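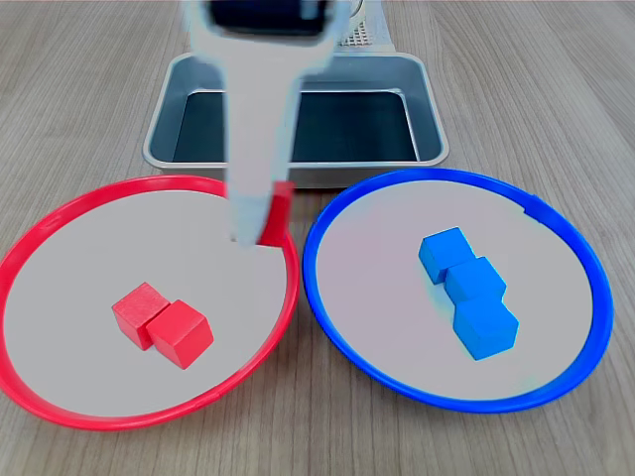
## Urkton Sort Kit — tabletop gripper cell with color-sorting trainer

The Urkton seller's page calls this a "complete sorting solution." What you get is a gripper, a tray, two plates (one red rim, one blue) and a set of wooden cubes in matching colors. Red cubes go on the red plate, blue on the blue. It's a nice clear task, and also about the easiest one a seller could pick.

**Price:** $668, table not included
**Setup time:** 30 minutes claimed. Yoon-hee Ko needed almost 2 hours, most of it on the software.
**Sold by:** Fellau, Arkamville

### What we'd ask before ordering

- How does it do with parts that aren't cubes? The listing doesn't say.
- What happens when two cubes end up touching? The red pair and the blue row on our plates sit right against each other. Fine for dropping off, but picking them back up is another matter.
- Does "560 picks per charge" include misses? Santino Arancibia wrote to Fellau in April and got the brochure back.

### Who it suits

Classrooms, maybe. The plates are easy to tell apart and students can see at a glance where a cube belongs. For a packing bench I'd want a trial with my own parts first — and a return policy in writing.

Spare cubes are sold separately.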